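Two Arms, One Box: Notes for Session 2 of the Folding Project
January. Handout by Auður Lund, Hodura Robotics Workshop 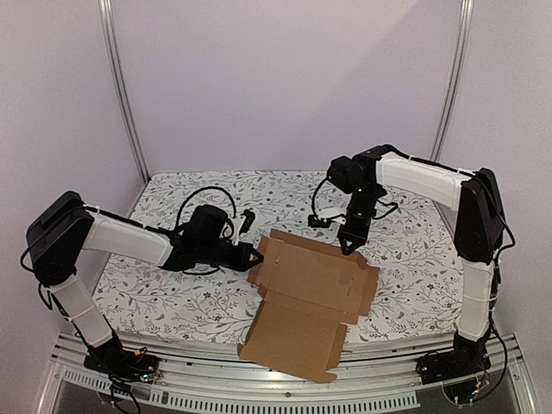

Folding a box is the task I look forward to most each winter, and I hope you'll come to like it too, even on the evenings when it makes you want to lie down on the floor. People fold cardboard without thinking, and so we tend to forget how much we know about it: where a crease wants to go, how hard to press, when a tab is about to slip. Your job over the coming sessions is to put some of that into two arms that know none of it. Start with the blank flat and opened out between the grippers, the top flap toward the back wall and the big front panel hanging over the front rail. Yes, over the rail! I know it looks untidy, and every group wants to push the sheet back until it all sits on the cloth, but please leave it where it is for now, as all the starting positions in the Jakab files were recorded that way.

Before you move anything, take a few minutes with a spare blank and your own two hands. Fold it slowly, then fold it again while a partner writes down what each hand does. You will find that one hand is nearly always holding while the other one works, and that they swap more often than you'd guess. Villads Laxdal did this with last year's group and filled a whole page before the first side panel was up (we kept the page, it's in the blue binder, do have a look).

Then plan your first fold on paper. Write down which arm holds, where it holds, which arm lifts, and where that arm lets go. Keep the lift slow. Corrugated board is forgiving up to a point, but once it has bent somewhere other than the crease it will go on bending there, and you'll want a fresh sheet. There are 63 blanks in the cupboard and they have to last all the groups, so a slightly tired one is fine for practice.

A word on the slots and tabs: don't worry about them yet. Getting a tab into a slot is the hard part, and we will spend all of session four on it with Oluwaseun Iyamu, who has far more patience than I do. For now I'd be delighted with one panel standing up and staying up while you let go.

For next time, bring your written plan and one paragraph on what went wrong. Something will have gone wrong, and I enjoy reading those paragraphs very much. If you want to try your plan between sessions, ask Esben Brøndum for a slot on the sign-up sheet in room 211.

Contact: Auður Lund, room 211 | © Hodura Robotics Workshop | Back to top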